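Why Does a Fitted Sheet Stay On?
By Tahira Paracha

If you have ever helped make a bed, you have probably met the fitted sheet. It is the stretchy, puffy one that comes out of the laundry basket looking like a giant shower cap, and it is the one grown-ups sigh at when they try to fold it. It may look like a muddle, but there is some very clever thinking sewn into its corners, and I would like to tell you about it.

Flat sheets and fitted sheets

A flat sheet is simply a big rectangle of cloth. You can lay it over a mattress and tuck the sides underneath, and for a while it will sit there very nicely. Then somebody goes to sleep on it. People roll over, kick, pull up their knees and wriggle about in the night, and every wriggle gives the sheet a little tug. By seven in the morning there may be bare mattress under your feet and a lump of cloth behind your knees.

A fitted sheet has a different shape. Each of its four corners is sewn into a sort of pocket, so it can wrap around the corner of the mattress the way a sock wraps around your heel. Many fitted sheets have elastic running all the way around the bottom edge, and others have it only at the corners.

What the elastic does

Elastic is stretchy because it has rubber, or something very much like rubber, inside it. Pull it and it gets longer. Let go and it tries to shrink back to the size it was before. When you stretch a fitted sheet over a mattress, the elastic slips underneath and then spends all night trying to get small again – and that is what keeps the sheet hugging the bed while you dream.

There is another helper too, called friction. Friction is the grip between two things that are touching. Slide your hand along a smooth tabletop, then along a rug, and you will feel how much more the rug holds on to you. Cloth against a mattress has quite a good grip, especially with a whole sleeping person pressing down on it.

Where do wrinkles come from?

Even a sheet that fits well has wrinkles. Cloth is made of threads going over and under one another, and those threads can shift and bend. If one corner is pulled tighter than its neighbor, the extra cloth has to go somewhere, so it rises up in little folds. Often the folds run on a slant across the bed. Run your palm over them toward the edge and most of them will go flat, at least until bedtime.

On a cream-colored sheet, you can spot the folds by their soft shading, even beside a pillowcase as cheerful as this pink one with its dots and rounded shapes.

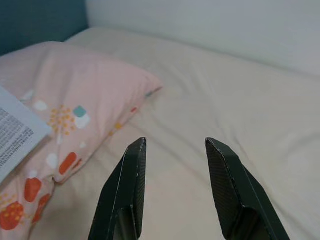 Try it yourself

Next time the sheets are changed, ask if you can help. Find one corner of the fitted sheet and hook it over a corner of the mattress. Now go to the corner diagonally across from it and do that one second. It takes a good pull! The last two are easier if a friend or a grown-up holds the other side down.

When all four corners are on, smooth the sheet with both hands, starting in the middle. Then put your pillow back and have a quick look underneath the mattress edge to see the elastic at work.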